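Stadance Field Sieve, Standing Model

Grimora Tools for Digging and Recording

The Stadance is a standing sieve for small excavations, made for local museums, history societies and schools. You pour the soil on the mesh, hold the two handles and rock it. The legs fold flat, so it goes in the back of a normal car.

We sell it with 2 mesh trays. The coarse tray is for the first pass, when you only want to take out stones and roots. The fine tray is for beads, pins, fish bones and small pieces of clay pipe. Changing the tray needs no tools.
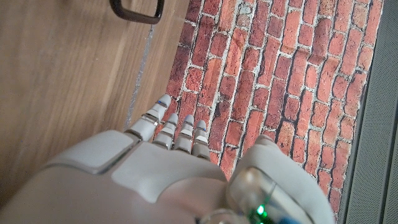
Soil from old house plots is harder for a sieve than garden soil. It often has mortar, ash and broken brick in it, and the sharp pieces can pull a weak mesh out of its border. Our mesh is held by a steel strip on all four sides — please check the screws of this strip every morning. If you dig by a wall or floor of red brick, like the pattern under the white fingers, keep the coarse tray on until the rubble is finished.

Yupin Petchrat used the first Stadance at the Boonchu house site in July. Her team recorded 1,276 finds with it, most of them smaller than a coin. After that work she asked us for longer handles, and all sieves now have them.

Spare trays are made by Gesico and can be ordered separately. You can return an unused sieve in 30 days. For wet sieving, please ask us first — the standard legs should not stand in water.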